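Sarkar 12 oz Kraft Hot Cup, Single Wall
Sold by the case at the Hinville counter and by mail

Every cup maker we deal with claims its paper cup is sturdy, green and leakproof. We have sold enough of them to doubt all three words, so read this page before you order a full case.

The Sarkar is a plain single-wall cup with a rolled rim. It holds coffee, tea or soup. The catalog says it stays comfortable to hold with boiling water in it. We don't buy that. Filled to the top with fresh drip coffee, ours needed a sleeve, and sleeves are sold separately.
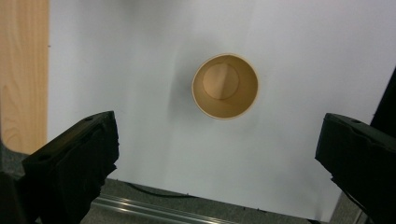
Bernix

The catalog also calls the cup compostable. Maybe so, in a commercial plant. Hinville doesn't have one, and the bin behind your shop doesn't count. Ask your hauler what they take before you print anything about it on your menu.

Leaks: we left filled cups on the shop counter overnight in June and checked at 7 a.m. One had a damp ring under it. The maker's answer was that hot cups aren't meant for overnight use, which is fair, but then the word "leakproof" ought to come off the box.

Lids are the real headache. The Clallitz dome lid is listed as a match, and it goes on with a good push. The flat lid from the same line popped off too easily for my taste. Buy one sleeve of lids first and try them.

Case: 20 sleeves
Color: natural kraft, no print
Lids: not included
Custom print: 6 weeks, setup fee applies
Returns: unopened sleeves only
Item no. 123

Price per case changes with freight. Call the counter for the current one, and ask whether it includes delivery.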